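Home Robotics Help > Two-arm setups > Rules and good practice

What ground rules do you use for bed and pillow tasks?

Posted by gravel_and_toast
October, 9:40 pm

Hi all, long time reader, first time posting something longer than two lines. I'm writing the house rules for our little bimanual project (we call it Kirano, long story) and I've gotten stuck on the section about soft stuff. We have decent rules for the kitchen table. Cups, boxes, lids, fine. But the bed work is a mess on paper. Every operator does it a bit differently and then when we go through the episodes later we can't agree on which ones count.

The task itself is simple. Pick up the small gray cushion with both grippers, lift it off the mattress, put it back where the task card says. The pillows are supposed to end up tidy too but I'm leaving that out for now.
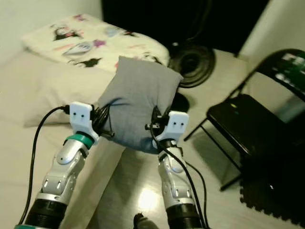

Two-handed hold on the gray cushion, over the mattress

So far our log has 648 bed episodes and I'd say we've argued over way too many of them. What I'd like to know:

How hard is too hard on the squeeze? Right now our rule says "firm but gentle," and you can guess how much use that is.

Do you let people have furniture near the bed? I've been told to clear the whole room and I've been told it doesn't matter.

And who gets to call a stop? We have one person on the arms and one person on the button, and the button person tends to be shy about it.

I'm not after a full safety standard, we have the official paperwork from the arm supplier and we follow it. I mean the everyday page you tape to the wall. Thanks!

lintroller_dan
October, 10:15 pm

Just lower the grip force and you're done. Cushions don't weigh anything. We run ours at the lowest setting that still holds and I have never had a problem. As for furniture, if the arms can't reach it, who cares.

quiet_elbow
October, 7:05 am

I'd be careful with the answer above. Lowest setting works great right up until the cushion has a slick cover on it, and then it slides out on the way up and your operator grabs for it with the other arm, which is the exact moment you don't want anybody improvising. We had that happen on the Nemo cell last spring and spent a whole afternoon swapping a bent finger.

Okay, so the wall page. I wrote ours and it has been through a lot of versions, so steal whatever you like. I'll go in the order we use it.

Before anything moves, the button person walks the reach area. Ours is marked with tape on the floor and nothing that can roll or tip is allowed inside the tape. Outside the tape I don't care, but a cable is never allowed to cross it, and that includes phone chargers (you would not believe the phone chargers). Then the operator takes both arms slowly out to the far pillow and back, empty, and watches the cables the whole time. If a loop pulls tight or wants to catch on the edge of the mattress, you fix the routing right then. Don't tell yourself you'll just avoid that corner. You won't.

For the squeeze, throw out "firm but gentle." We write it as something you can check by eye. Both sides of the cushion get contact at about the same height, the fabric may crease, and the two sets of fingers may not touch each other through the cloth. If you have force readings, put a limit in too, but get the number from your own gripper's manual and your own cushions. I won't post ours, it would be wrong for you.

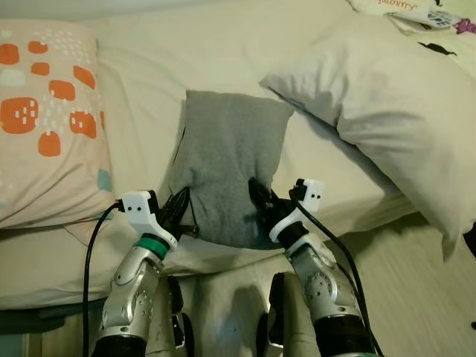
And both grippers have to be on before you lift, full stop. One-handed drags look fine on video and they teach people a sloppy habit. We also ask for a pause of 2 seconds with both sides holding before the cushion leaves the sheet. It feels endless the first day. It's also the single best thing we ever added, the button person gets a moment to look and the folks who label the episodes later get a clean place to cut.

Neighboring pillows are where most of our arguments came from. Big puffy ones sag toward the small one, and then a finger goes under the edge and you lift two things at once. Our rule is that if a corner is resting on the cushion and the task card doesn't ask for that, you reset by hand with the arms parked. With the arms parked! Hands on the bed means arms stopped and the button pressed, every single time, even if it's only a quick nudge. I'm friendly about most of this page and I am not friendly about that line.

On who calls a stop: anybody in the room. No reason needed, and the operator isn't allowed to ask for one until the arms are still. We had the shy button person problem too. What fixed it for us was making everyone do a stop on purpose in their first session, a few times, at moments they pick. After that it's no big deal to hit it.

For the log we keep it short. Start state, end state, any stop, any hand reset. If there was a hand reset halfway through, the episode doesn't count as a success, even when the cushion ends up perfect. People grumble about this one. I grumbled too.

Last bit is the start position, and it's boring, but it clears up a lot of the "does this one count" stuff. Arms on either side of the cushion, fingers open and clear of the fabric, cushion standing up by itself. If it flops over before you start, set it up again and don't log it. 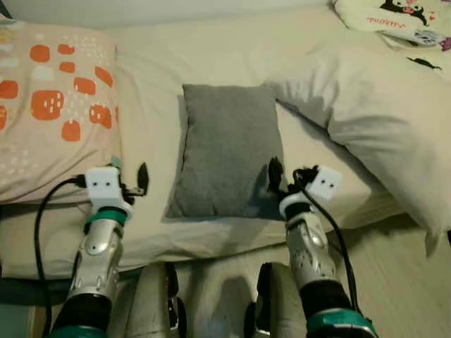

What I'd leave off the wall page

Anything about speed. We tried a speed line and all it did was make people race up to the limit. Set the cap in software and don't mention it. I'd also leave off the cleaning routine and put it on a separate sheet, our first page had 16 items and I swear the bottom half never got read.

gravel_and_toast
October, 12:30 pm

Oh this is great, thank you! The "same height, may crease, fingers may not touch" wording is going straight in. I tried it on a handful of old clips over lunch and two of us agreed on every one, which is a first around here.

One follow-up if you're still around. We swap pillowcases pretty often for variety. Do you redo the empty reach check every time, or only when the pillows themselves change?

quiet_elbow
October, 1:10 pm

Every time the bed gets touched, cases included. A fresh case can puff the pillow up higher than it was and it only takes a minute. We also write the change in the log so the labelers know why the bed looks different.

mopandbucket
October, 6:20 pm

Only adding one thing. Check the mattress itself at the start of the day. Ours creeps toward the arms over a long session and by evening the cushion is sitting a good bit closer than the start position on the card. Two strips of tape on the bed frame, line the mattress up with them, done. We got through roughly 1035 episodes at the Grelodora site before anyone caught it, and I'd rather not talk about the relabeling.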